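23 Nov 2018

Second full shift with the new cell doing the tray transfers. Throughput at close was 1,288, against a plan that nobody on our side had signed. Stoppages: 17, all cleared from the panel without calling Dradska.

My job has changed more than the line has. In January I lifted trays for most of the shift. Now I stage them, check the rims, reset faults and type the reason code. My shoulders are fine by the end of the day and my eyes are not. The code list has no entry for a tray placed square that the cell still rejects, so I use 314, which is meant for label errors. Marina Stergiou knows and has asked Chauke for a new code.

Arnulfo Zapata was moved to the Ondlow side at noon. The station is rated for one person now instead of 2. He was given the same grade and a later start, which does not suit his bus. We used to swap ends every hour and that settled the pace between us. The cell sets the pace now, and I take breaks when it waits on stock.

Asked Marina whether the manual station stays as backup. She said until the Dudlow audit, then it gets reviewed. I wrote that down in front of her.

Spent the last part of the shift on placement at the white table. Handles parallel to the sides, back rim toward the far edge. Ran my thumb along the inner step of each rim before releasing it, as the work instruction now requires.
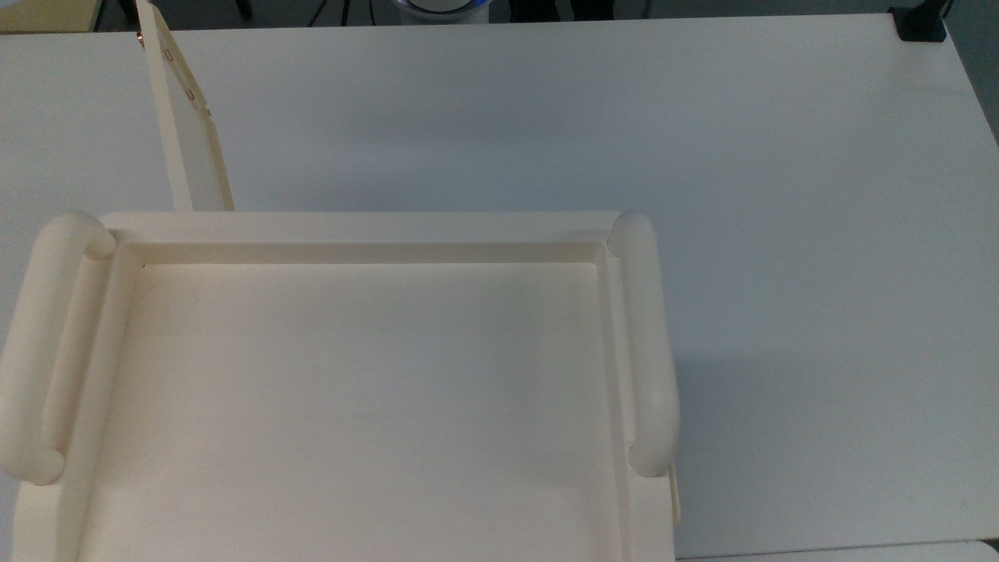
Cream tray on the white table, tubular handle on each side, upright panel behind the left part.

Tomorrow: ask about the reason code again, return Arnulfo's gloves, read section two of the fault manual.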